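Listari Supply Room Delivery, Simulation and Floor Handoff
Ticket status: Open, waiting on site
Component: Pick and carry, small bottles
Reported by: Site operations, Løken building
Assigned to: Surent integration desk

Summary
Robot completes the pick at the supply shelf, then stops on the way to the drop point with fault "grasp confidence low." Staff clear the fault by hand on the wall panel. The carry resumes and finishes normally in most cases. First reported in October, after the shift pattern changed.

Impact
The two-person restock round was removed from the night shift when the robot went live. One attendant now covers restock exceptions along with the front desk. Each stop requires that person to leave the desk, walk to the supply room, confirm the bottle is still held, and press Resume. The site logged 11 stops in one night. The attendant's written duties do not mention the robot. The desk phone was unanswered during several of the stops, and two complaints were passed to us with the ticket.

Steps to reproduce
1. Load the night restock job in Listari.
2. Start with the robot docked and both arms homed.
3. Let the first pick complete.
4. Watch the event log during the carry across open floor.

The fault appears between the end of the pick and the first turn. It does not appear if the job is started from the day profile.

Log entry, 14:20
Compared day and night profiles. Speed and route are the same. The night profile has the grasp check interval set to 50 ms and the day profile has 2,000 ms. The short interval was carried over from acceptance testing and was never changed back. Reran the job in the simulator with the night profile.

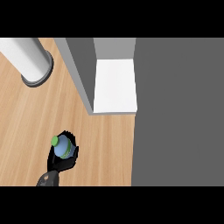
The simulator run raised the same fault, so the supply room lighting and the wear on the real fingers can be set aside for now. The wrist view model was trained mostly on plain containers. In the sim run the item is a light blue bottle with green stripe bands, and the bands sit inside the black fingers, where the checker looks for a clean body edge. A check that lands on a band can score below the limit although the grasp is good. With the short interval there are many more checks per carry, and one low score is enough to stop the job.

Log entry, 15:05
Changed night interval to 2,000 ms in the simulator only. Ran 30 carries. No stops. Changed it back to 50 ms and required three low scores in a row before a fault. Ran 30 carries. One stop. The longer interval is the better fix for now, but a real drop would be reported later than it is today. Site must accept that before we push.

Log entry, 16:40
Call with site operations. They accept the longer interval for bottles with closed caps. They do not accept it for open trays, which stay on the old setting under a separate job.

Site also asked whether Resume can be pressed from the front desk. It can be enabled in Listari, but the panel was placed in the supply room so that a person looks at the gripper before the arm moves again. Uston owns the safety file for this building and has to sign off on any remote Resume. Request forwarded to Uston. Please do not enable it locally in the meantime.

Staffing note from site, copied in as received
"The night attendants were told the robot would take the walking out of the job. They are walking less than before but they can't plan it. They would like the exceptions listed on the handover sheet, and they would like to know who to call when the panel won't clear."

Reply sent: the handover sheet can be filled from the Listari event export. Surent will supply the export template. The number for panel faults is on the inside of the panel door and should also be added to the desk binder.

Open actions
Surent: push night profile with the new interval, closed-cap bottles only.
Surent: add striped containers to the next training set for the wrist view model.
Uston: reply on remote Resume.
Site: update the attendant's written duties to include clearing faults, and set desk cover for the time away.

Ticket stays open until the new profile has run on the night shift and site has returned the stop log.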